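地毯上的橡皮泥、蜡笔和胶水，我是这么弄掉的

家里铺了地毯又有小孩的，看到这个标题应该都懂。我家客厅和儿童房都是短毛地毯，搬进来那年还想着天天吸一吸就行了嘛，结果第一个月就中招：一大坨绿色橡皮泥，被踩得扁扁的，毛都粘成一片！那次我拿湿毛巾使劲搓，越搓越大，最后在上面压了个花盆，压了半年。

后来慢慢摸出点门道，写下来给大家参考。先说好，我家是化纤的短毛毯，羊毛毯、手工毯的朋友请先问店家，别照着我的来。

要准备的东西

一把钝的小勺子，塑料的最好
冰袋，冷冻豌豆也行（我家用的就是豌豆）
白色旧毛巾两三条，别用有颜色的
洗洁精
550毫升的空矿泉水瓶，拿来兑水
一把旧牙刷
吸尘器

不管弄什么，先找个看不见的角落试一下，沙发底下、门后面都可以。滴一点，等干了看看掉不掉色。我偷懒没试过一次，换来一块巴掌大的浅印子，现在还在书架旁边。

橡皮泥

千万别趁软去抠！冰袋隔着一层薄布压上去，等30分钟左右，摸着硬邦邦的就可以动手了。用勺子边从外往里一点点撬，大块的会整片掉下来，碎渣用吸尘器吸走。剩下一点颜色的话，瓶子里装大半瓶温水，滴两滴洗洁精，晃一晃，毛巾蘸湿了按上去，再拿干毛巾按干。记住是按，不是擦，我吃的就是这个亏。

那种晾干会变硬的彩泥反而好办，放着让它干透，用牙刷刷松了再吸，基本不留什么。

蜡笔

蜡笔印先用勺子刮掉浮在上面的那层。然后铺一张厨房纸，电熨斗开最低档，不要蒸汽，隔着纸轻轻碰一下就抬起来，纸上会吸出颜色，换一块干净的地方继续。每次不超过5秒，化纤毯子真的会熔，别问我怎么知道的。小朋友这时候请家里另一个大人带走，熨斗放在地上实在太吸引他们了。

胶水

学校用的那种白胶最省心，温水敷一会儿，软了用牙刷顺着一个方向刷，反复几次就掉了。亮片胶麻烦一点，胶掉了亮片还在，我一般用宽胶带一下一下粘，粘到没脾气为止。502就别自己折腾了，我有一回把粘住的那几撮毛直接剪掉，剪得短短的，过几天走一走也看不太出来。

吸之前先收小东西

这一步我以前老跳过。泡沫片、贴纸、珠子，吸进去要么卡在吸头里，要么整天在管子里哗啦哗啦响。有一次吸尘器突然没劲，拆开吸头一看，里面横着一片做手工的泡沫，正好把口堵得严严实实。
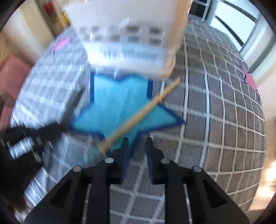

灰底白格的地毯，上面一颗蓝色的五角星泡沫片。

现在我的习惯是，晚上八点左右开始收，先沿着墙边走一圈，再走中间，捡到的统统扔进门口的饼干桶里，周末再让孩子自己分。沙发底下和桌腿旁边最容易漏，拿手机的手电筒贴着地面照，影子会拖得很长，一眼就看到了。

捡完再吸，顺着毛吸一遍，再逆着吸一遍，慢一点。湿敷过的地方一定等干透，我一般开着窗晾一晚，上面什么也别压，毛干了以后有点倒，用手指拨一拨或者拿干牙刷刷几下就好。

补充一条：邻居问过酒精行不行。我在水彩笔印子上用过，蘸在毛巾上点，颜色确实会浅，但一定一定先试角落，而且别倒在毯子上。

口香糖我家还没遇到过（敲木头），有经验的请在下面留言，谢谢啦！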